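# Keeping a colour-mixing table tidy for a school open evening: racks, beakers and where things go?

**Orla Egan**

Hello all, first time posting in here after reading for ages, so be gentle with me.

I've said yes to running a little colour-mixing table at our open evening. Red, yellow and blue water in test tubes, you tip them into a beaker, the children shout out what colour they think it'll go. It's for the younger brothers and sisters really, the ones who get dragged round and are bored stiff by the time they reach us. I did something like it in May with jam jars and it was a swamp. Drips all over, jars wandering off down the table, one small boy with a green cuff, and by the end I couldn't have told you which jar was the rinse water.

So this time I want it done properly. I've got two clear racks, one big and one tiny, a few glass beakers I've been lent, and a stack of paper cups. The table is white and it has to stay white, as it belongs to the art room and they are fierce about it.

What I can't settle on:

Do I keep all three colours together in one rack, or spread them out? Together looks nicer but I kept knocking my own elbow on the jars last time.

Does it matter much where the beaker goes? I had it near the front edge before and the children leaned on everything.

And how strong do you make the colours? Mine went a sort of pondy brown whatever I did. I've a bottle of blue by Brulen that stains like nothing on earth and a red and yellow from the supermarket that are much weaker.

I've a budget of sorts but it's mostly my own purse, so nothing fancy please!

Orla

---

**Fionnuala Brophy**

Ooh, I love this one, I've done it more times than I care to admit (library, Brownies, my own kitchen, once in a marquee in a gale).

Spread them out, is my answer. I used to line all three up in the one rack and it does look lovely, but then your hand is always going back to the same crowded spot and sooner or later you catch a tube you weren't after. I like one colour off on its own in a little stand and the other two in the big rack with plenty of empty holes around them. Beaker in the middle, clear space in front of it, paper cup right out of the way in the corner for slops and rinsings.

Mark the beaker's place! I can't say this loudly enough. A cross on the table, and the beaker goes back on the cross every single time. Since yours belongs to the art room I'd do it on a big sheet of white paper taped down at the corners, so you can whip it off afterwards. Then whoever's helping you knows where it lives without being told.

I dug this out for you, as it's very nearly the way I lay mine out: 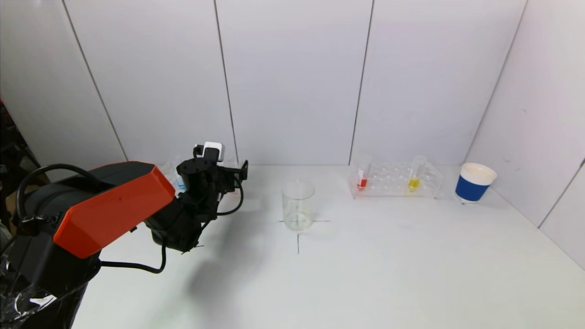 *Beaker on the cross, red and yellow over in the big rack, blue in its own little stand, cup in the far corner.*

See how much bare table there is at the front? You'll want that. I wouldn't put another thing on it, however tempting it is to add a nice label or a bowl of something. The plain white walls do a lot too, because you see the colours properly and there's nothing busy behind them. If you can't get a corner like that, two sheets of white card stood up behind will do you, and a third folded down one side keeps little arms from coming in sideways.

I'd pour only a small drop in each tube as well, just the bottom bit. It's plenty for a beaker, and if one goes over it's a wipe with a cloth and no tears. Top them up from a jug under the table between goes.

As for strength, make your yellow much stronger than you think you need and go very easy on the blue. Blue bullies everything. With that Brulen one I'd dip a cocktail stick in the bottle and swish it in the water and see what you've got before adding more. The pondy brown is nearly always all three colours getting in together, usually through a beaker that wasn't rinsed. Two beakers on the go helps, one out and one being rinsed.

Oh, and cups: get ones you can tell apart from anything anybody might be drinking out of. We had a dad take a good swig of purple one year. He was fine, it was only food colouring, but his teeth!

---

**Higinio Bautista**

just use plastic pipettes, you can get a bag of 700 for cheap and then you don't have to tip anything. we use them at Arkness for the craft afternoons. kids love squeezing them more than the colours to be honest

---

**Bríd Ó Gríofa**

I agree with nearly all of Fionnuala's except the glass. If children are going to be picking the beaker up themselves I'd want plastic. If it's only you pouring and them guessing, glass is grand and it does look so much better with the light through it. I bought a set of the Istance plastic ones and they've gone cloudy from the dishwasher, so wash them by hand if you go that way.

The clear racks show every fingerprint, by the way. Bring a soft cloth and give them a rub before the doors open. I use one of those ones for glasses.

On pipettes, 700 is a lifetime supply! And in my house they became water pistols inside ten minutes. I'd keep them for a smaller group.

For the white table, a baby wipe straight away gets most food colouring off. If it's had time to sit, a paste of bicarb and water, leave it a few minutes, then wipe. Try it underneath first where the art room won't look.

---

**Orla Egan**

Thank you all so much, this is exactly what I was after. Going with the taped-down paper and the cross, blue by itself in the tiny rack, and me doing the pouring so I can keep the glass. Oisín has been told he's on rinsing duty and has asked what he's getting paid.

Fionnuala, what size paper do you use? Would two A3 sheets joined together do, or does the join lift when it gets wet?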